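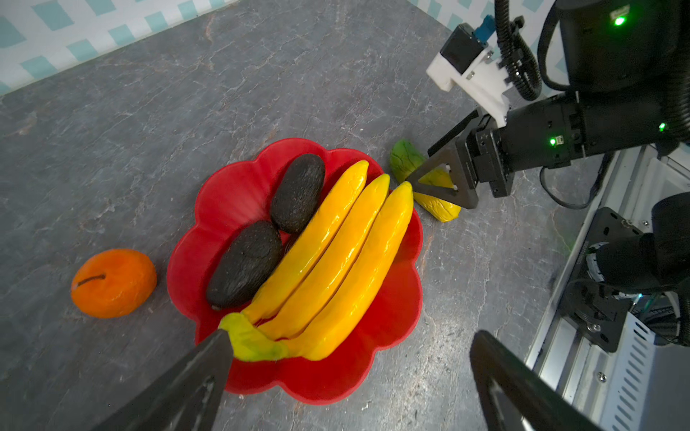

Fruit and the red bowl, seen from the wrist camera.

Search our vacancies Keyword or town Go

Come and drive our robots for a few weeks (paid, no experience needed)

Hello! I'm Awuor Athumani and I look after the teleoperation study at Pranel. We're looking for people to join us from May, and I'd love to hear from you even if you've never touched a robot in your life (most of our best drivers hadn't).

The question behind the study is quite a simple one. When a robot learns a job by copying people, does it learn more from lots of tidy, careful goes, or from messier ones where the person fumbles a bit and then puts it right? Our first round gave us 1,348 goes at moving fruit and veg between bowl and counter, all done by the same few staff. The robot trained on the messy half did better when we shifted the bowl to a new spot, and that surprised Po-yen Tu, who had bet me a lunch on the tidy half. I'm still waiting for the lunch. 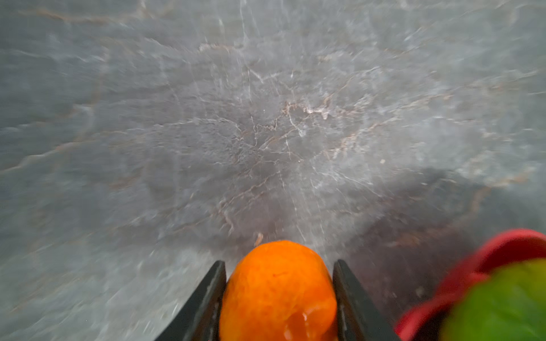
An orange between the fingers, with the counter behind.

The trouble is that our staff all drive in much the same way by now. Kolbrún Kárason, who does the number side of things, says we can't tell whether the result is about the fumbles or just about us. So we want new hands – quick ones, slow ones, left-handed ones, people who play games all evening and people who don't own a computer.

You'd come in for two-hour sessions, mornings or afternoons, and work a pair of handles that the robot's arms follow. There's a practice spell first, then you pick things up and put them where the card says. You can stop for tea whenever you like and you won't be marked on speed! We're hoping for roughly 100 people in all, and every go is kept under a number, never your name.

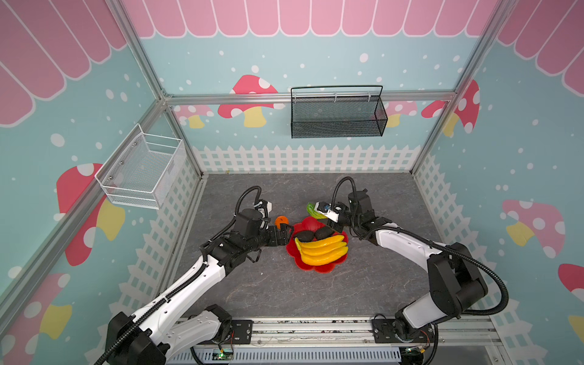

Both arms at the table in the booth.

What we ask: you're 18 or over, you can sit comfortably for half an hour at a stretch, and you can manage at least three sessions. Glasses are fine. If you get travel sick from screens, do tell me, as you may prefer the seat where you look straight at the table.

We pay for your time and your bus fare, and anyone who finishes gets a copy of the write-up when it's done.

To put your name down, ring the Pranel front desk and ask for me or Erasto Makori, any time after 10 am. Quote study 912 so you don't end up in the wrong queue.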